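Kraft paper is a strong packaging and covering paper made from chemical pulp produced by the kraft process. It is commonly left unbleached, which gives it a brown color. Basis weight for wrapping grades is often 90 grams per square meter - heavier sheets are used for sacks.
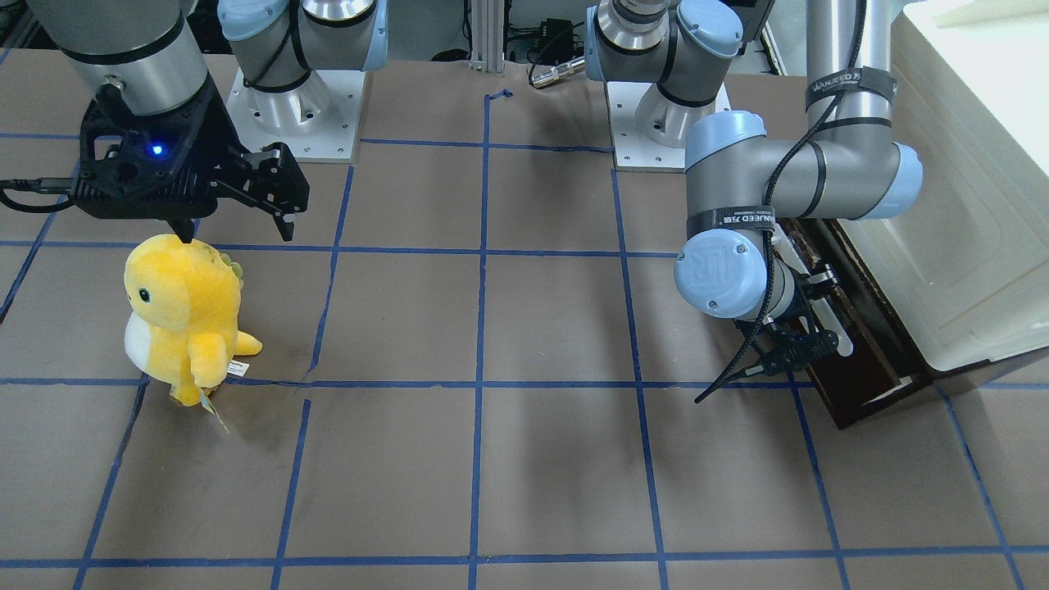 Uses

Brown kraft paper serves as wrapping, void fill and a disposable cover for work surfaces. It accepts pencil, ink and most adhesive tapes. Grid lines may be drawn or taped on it.

Properties

The long fibers of softwood pulp give high tear resistance. Strength is greater in the machine direction than across it. Creases are permanent and weaken the sheet locally. 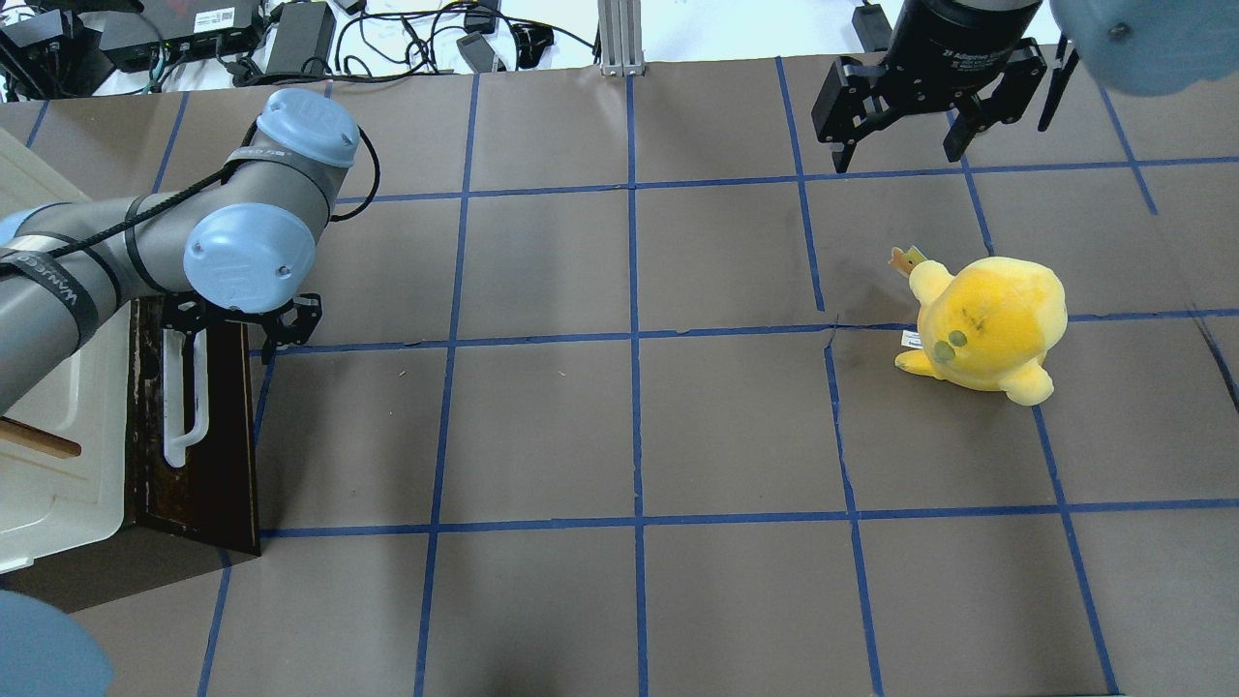

Why is unbleached kraft paper brown?
The color comes mainly from lignin left in the pulp after cooking.

See also: Sack paper, Linerboard, Pulp (paper)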